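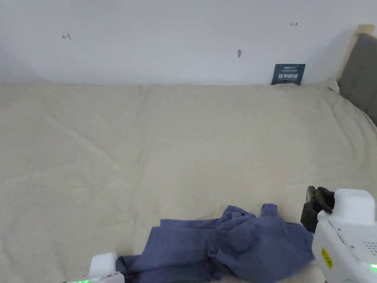
Folding and bedding at Clendgate: your questions

Do I have to fold clothes on a table?
No. A made bed gives you more room than most tables and it is usually at a decent height. Pull the duvet flat first. Deep folds in the cover will push creases into whatever you lay on top.

What is the best way to start with a crumpled top?
Find two corners and lift. Once both are held, pull gently until the cloth hangs straight between them, then lower it onto the bed. Smooth outwards from the middle. If you can't tell which way up it is, look for the collar or the label.
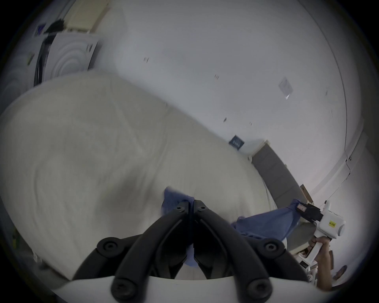
Piret Rätsep wrote to us that she gets on better starting from the shoulders, as the hem on older T-shirts is often stretched and never lines up. Either way is fine. Use whichever edge is straighter.

Should blue things be kept apart from pale bedding?
Dry clothes can go on a cream or white cover without trouble. New dark cotton is different — wash it separately 2 times before you put it down damp on anything pale.

Can I leave a pile on the bed and come back to it?
You can, but cotton left in a heap for a day will need ironing. If you only have a few minutes, lay the pieces flat on top of each other and fold them later.

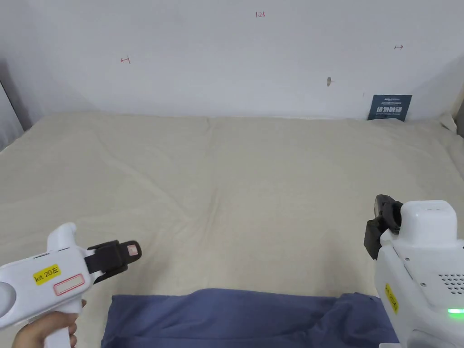
Crumpled blue cloth on a cream cover.

How often should the duvet cover be changed?
Every week or two for a bed in daily use. In the spare rooms we change it after each guest, and in March all the duvets go out for cleaning.

Which covers do you use?
Plain ones from Beden, in cream and off-white. They are washed at 40 unless the label says otherwise. Patterned covers from Movwood are kept for the upstairs rooms.

Where do folded clothes go?
T-shirts and light tops go in the drawers, heavier things on the shelf. Please don't stack more than 20 in one drawer — the runners stick.

Who do I ask about missing laundry?
Leave a note for Thitima Rojanasak at the front desk with your room number and the colour of the item.

Page last checked November 2022.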